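Chapter 3
Teaching by Demonstration: Hand Guiding and Remote Control

Learning goals

After reading this chapter, you should be able to describe the two main ways in which a person can show a task to a robot, explain what is recorded during a demonstration, and judge whether a recorded demonstration is suitable for training. You should also be able to plan a short recording session for a machine with two arms.

3.1 Why Show a Task?

The previous chapter dealt with robots that follow written instructions. A programmer decided where the arm should go, in what order, and at what speed. This works well when parts arrive at the same place every time. It works poorly when objects vary, when they may lie at any angle, or when the person who understands the task does not write software.

A packer at a warehouse can pick up a box in a second and would find it hard to say how. The hand slows down near the object, turns to match its edges, and closes a little wider than the box before it tightens. Few of these details would appear in a written procedure. They do appear in a recording of the motion, and a learning program can make use of them there.

A demonstration, as the term is used in this book, is one complete recording of a task carried out by a robot under the control of a person. The person is called the demonstrator or, when working through a remote device, the operator. A set of demonstrations of the same task forms a demonstration set.

3.2 Two Ways to Guide an Arm

In hand guiding, the demonstrator takes hold of the arm and moves it. The motors are set so that they support the weight of the arm but give way to a push. The method needs little equipment, and the demonstrator feels contact with the table or the object directly. Its limits become plain with two arms. One person must hold both at once, often while standing in the view of the cameras, and the grippers must be opened and closed with a separate switch.

In remote control, also called teleoperation, the operator moves an input device and the robot copies the motion. The device may be a pair of handheld controllers, a glove, or a smaller copy of the robot arm. The operator stays out of the workspace and can control both arms together. The price is a loss of feel – most input devices return little or no force – and a short delay between the hand and the arm. New operators tend to make up for this by moving slowly and pausing often, and the pauses become part of the record.

Remote control can also be used with a simulated robot. The operator moves the same device, but the arms, the table, and the objects exist only in a computer model. Objects can be returned to their starting places at once, nothing is damaged by a collision, and the exact position of every object is known. Contact and friction are only approximated, however, and a grasp that holds in the model may slip on a real machine.

3.3 The Pludirby Exercises

The exercises in this part of the book use a demonstration set called Pludirby, which was recorded for teaching at the Clurov training center. It contains 1,322 demonstrations of simple two-arm tasks, of which 610 were made in simulation. Each operator completed 30 practice runs before any recording was kept. Students will use the Preda viewer to play back the recordings and mark their stages.

Every recording stores the joint positions of both arms, the opening of each gripper, the camera view, and the commands sent by the operator. Commands and positions are stored separately. The difference between them shows how closely the arm followed the hand, and it will be needed in Section 3.6.

Before playing a recording, students should study its starting state and write down which arm they would use for each object and which way each gripper would have to turn. Figure 3.1 shows a simulated starting state, with both grippers open and a ball and a small box on the table between them.

Figure 3.1 Starting state for Exercise 3.1.

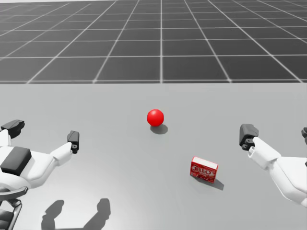 Kelly Hartley objects that students who begin in simulation learn to trust a grasp too early, and would have every class spend its first session guiding a real arm by hand, where a poor approach can be felt in the wrist before it is seen on a screen.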